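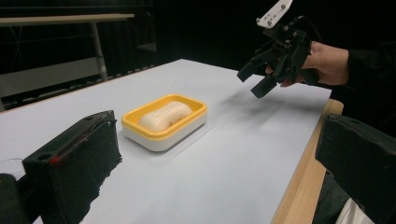 Date: April 1, 2020
From: Shoaib Bangash
To: Berside household list
Subject: Re: soap going soft in the dish

On the Berside list, Qureshi wrote:
> Our bar goes to mush underneath within a week. I have tried two
> dishes and both hold water. With all the hand washing we are getting
> through far too much of it. Is it the soap or the dish?

Mostly the dish, I think, though a very soft bar won't help.

I have been using a plain one with a yellow rim and a white base. It is only a little bigger than the bar, so the soap stays put, but any water that runs off has nowhere to go. I tip it out every evening and wipe the inside with a dry cloth. When I skip that, the underside is sticky by morning.

The other thing is to take the bar out while you clean the dish. Lay it on any clean, flat surface.

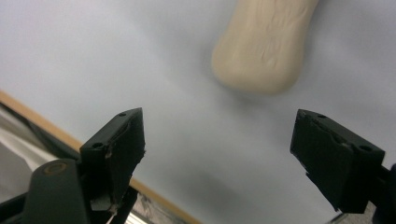

Turn it over before it goes back, so the same side isn't always at the bottom. A new bar will last us 13 days that way, with four people in the house. In November, when we left it sitting, we were opening another after six.

My order for the dish and a box of Arnent bars came from Skastport. The bars are 143 g each. They do a 200 g one too, but it won't fit a dish this size unless you cut it down.

What I do now, in order:

1. Lift the bar out and pour away any water.
2. Rinse the dish, getting a finger into the corners.
3. Dry it, rim included.
4. Put the bar back the other way up, in the middle, clear of the sides.
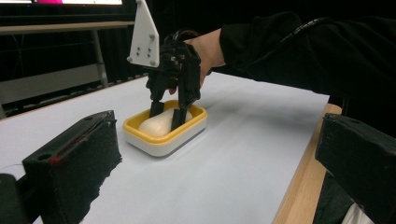

5. Once a week, wash the dish properly in hot water and leave it upside down to drain.

If yours has a ridged insert, take that out as well and scrub under it.

Shoaib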